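Le tabouret

Le magasin Sönmez fermait à sept heures. J'y suis arrivée à six heures et demie, avec le sac de ma mère sous le bras et la liste qu'elle m'avait dictée au téléphone depuis Gedby. Un tabouret en plastique, blanc, assez haut pour la douche, assez léger pour qu'elle puisse le pousser du pied. Elle avait ajouté : pas de bois, le bois gonfle.

Il en restait un en rayon. Le vendeur l'a pris par un pied et l'a retourné sur le comptoir pour chercher l'étiquette. Il m'a demandé si je voulais une facture. J'ai dit oui, ma mère garde les factures.

Le dernier car pour Gedby était parti. J'ai rapporté le tabouret chez moi, à Ostport, dans l'appartement 331, où je repeignais le couloir depuis le mois de février. J'ai mangé debout. Ensuite j'ai posé le tabouret au milieu de la pièce, sur la bâche, et je l'ai regardé par-dessus. Il était creux, avec des nervures à l'intérieur, comme le fond d'un bac à glaçons.

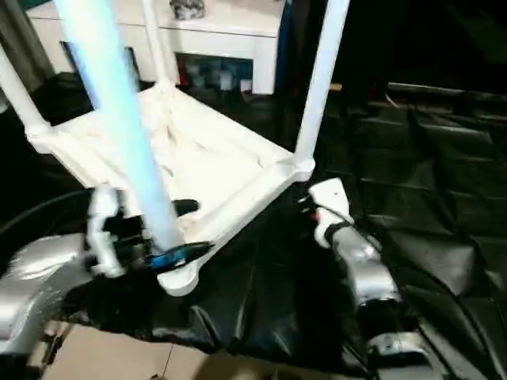 Le tabouret blanc et le tube bleu, sur la bâche noire.

Ma mère a téléphoné à neuf heures. Elle voulait savoir s'il était solide. J'ai répondu que je m'étais assise dessus, ce qui était faux. J'ai raccroché et je me suis assise dessus. Il a tenu. La bâche a fait un bruit de sac sous les pieds.

Dans la maison de Gedby, il y avait eu un tabouret en bois, peint en vert par mon père. Il servait à tout. On montait dessus pour changer les ampoules, on y posait la bassine, le chat y dormait l'hiver contre le poêle. Mon père s'y asseyait pour lacer ses chaussures avant de partir à la conserverie de Prastusov, qui employait 900 personnes à l'époque. Quand il est mort, ma mère l'a mis dans la salle de bains. Le bois a gonflé. Un pied s'est fendu, elle l'a entouré de ficelle, et elle s'en est servie encore trois ans sans me le dire. Je l'ai su le jour où elle est tombée.

Elle ne s'était rien cassé. Elle avait un bleu de la hanche au genou et elle était vexée. Elle m'a demandé de descendre le tabouret à la cave. Je l'ai porté jusqu'à la dernière marche et je l'ai laissé là, contre le mur, avec sa ficelle.
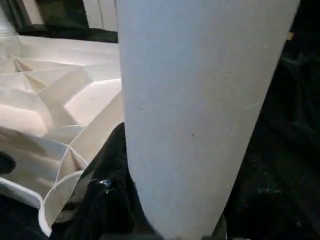
Le lendemain j'ai voulu faire un paquet. Ma mère n'aime pas qu'on lui apporte les choses nues, elle dit que les voisins regardent. J'ai commencé par les pieds, puis j'ai défait ce que j'avais fait, puis j'ai recommencé par l'assise. Quatre pieds, cela ne s'emballe pas. Chaque fois que je rabattais un côté, l'autre se relevait. À la fin il y avait devant moi un tas blanc tout en plis, des arêtes les unes au-dessus des autres, des pointes comme aux coins d'un drap d'hôpital, et vers le bas un seul pli arrondi qui partait en courbe. J'ai pensé à ma mère qui pliait les nappes avec moi dans la cour, elle à un bout, moi à l'autre. Elle tirait d'un coup sec pour me faire avancer. Je lâchais souvent. Elle disait : recommence, et je ramassais mon côté.

J'ai renoncé au paquet. J'ai noué une corde entre deux pieds pour faire une poignée et j'ai pris le car de dix heures. Le tabouret a voyagé sur le siège à côté du mien. Le chauffeur m'a fait payer 800 pour les deux places, en précisant qu'en été il m'aurait demandé de le tenir sur les genoux. Après Prastusov la route longe l'eau. La conserverie n'a plus de toit. Une femme est montée avec un seau et a regardé le tabouret, puis elle est allée s'asseoir au fond.

Il y avait du brouillard sur la côte et on ne voyait pas le phare. 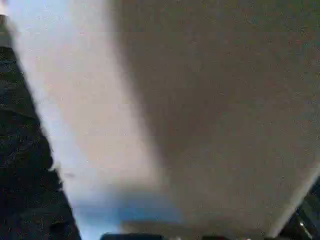
À l'arrêt de Gedby, ma mère attendait dans son manteau gris, avec la canne qu'elle prétend ne pas utiliser. Elle a d'abord regardé le tabouret, puis la corde, puis moi. Elle a demandé pourquoi je ne l'avais pas emballé. J'ai dit que je n'avais pas eu le temps. Elle a pris la corde de mes mains et elle l'a porté elle-même jusqu'à la maison, en s'arrêtant deux fois.

Dans la salle de bains, elle l'a mis sous la douche, l'a poussé du pied à gauche, puis à droite. Elle s'est assise tout habillée et elle a posé la canne en travers de ses genoux.

Elle a dit qu'il était un peu bas. Puis elle m'a demandé la facture et m'a envoyée à la cave chercher l'autre.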